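Home | News | Business | Heritage | Sport | Contact

Former drapery firm's records go to Prundton archive

Dec 14, 2023

Print this page | E-mail to a friend

6 comments

The business records of Varela, the drapery and workwear firm that traded in Prundton for most of the last century, have been handed over to the town archive and will be open to readers in January.

The collection fills 139 boxes. It takes in wage books, order ledgers, letters, shop plans and a long run of printed price lists, along with the minutes of the family partnership up to the year the Market Street store closed.

The firm began as a market stall selling shirts, aprons and bed linen by the yard. It moved indoors when the founder took the lease on a former corn store, and the family lived over the shop until the upper floor was needed for stock. Two of the founder's daughters ran the counter and kept the accounts. Their handwriting is in most of the early ledgers, and one of them later took charge of the buying.

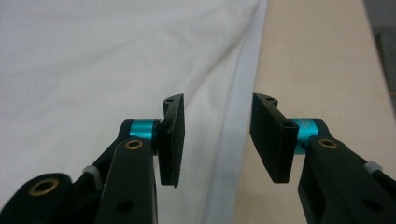
The first big step came with a contract to supply work clothes to the brickyards at Idgate. The partnership borrowed against the lease to buy sewing machines, and the loan papers are in the collection with the lender's notes still pinned to them. The notes describe the business as sound but short of space. A workroom was opened behind the store within a year, and a second branch followed in Idgate itself, on the corner opposite the railroad station.

At its largest the firm employed roughly 400 people across the two stores and the workroom. Many of them came straight from school and stayed until they retired. The wage books list each worker by name, with the weekly rate, stoppages for sickness and the small bonus paid before the summer closing. Family historians in the area have been asking to see them for years.

The archive said the wage books would be the first items made available. Entries less than 100 years old that deal with illness or discipline will be checked before they are released, and some pages may be held back.

Letters in the collection also cover the dispute with Morkano, the mail-order company that tried to buy the partnership out. The two firms had worked together for some time, with the Prundton workroom making up shirts and overalls for the Morkano catalog. The offer split the family. One side wanted to sell while the order book was full, and the other held that the stores would be shut as soon as the papers were signed. The offer was turned down and the catalog work went elsewhere the next season. 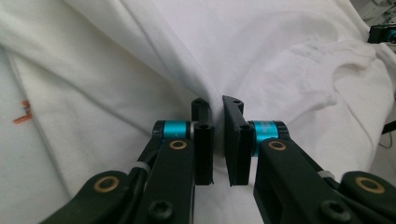
The loss of that work hit the Idgate branch hardest. It was cut back to a single floor and then given up, and the staff who wished to move were found places in Prundton. The main store carried on with school uniforms and household linens, and for a time with a small furniture department, which the minutes record as a disappointment.

The building on Market Street is now divided into offices and a pharmacy. The tiled entrance with the family name set into the floor is still there, although it is covered by matting for much of the year. The Idgate store was pulled down when the station road was widened.

The records had been kept in a dry basement by members of the family and are said to be in good order, apart from one group of ledgers damaged by an old roof leak before they were moved. Those ledgers will be sent away for repair and are not expected back until later in the year.

Readers who want to use the collection should book a seat ahead of time and bring identification. Only 6 boxes can be ordered in a day. Copies of single pages can be made by the staff for a small charge, but the larger plans cannot be copied for now. A full list of the contents will be available at the front desk.

Print this page | E-mail to a friend | Share (6)

Back to Heritage | More from Prundton | More from Idgate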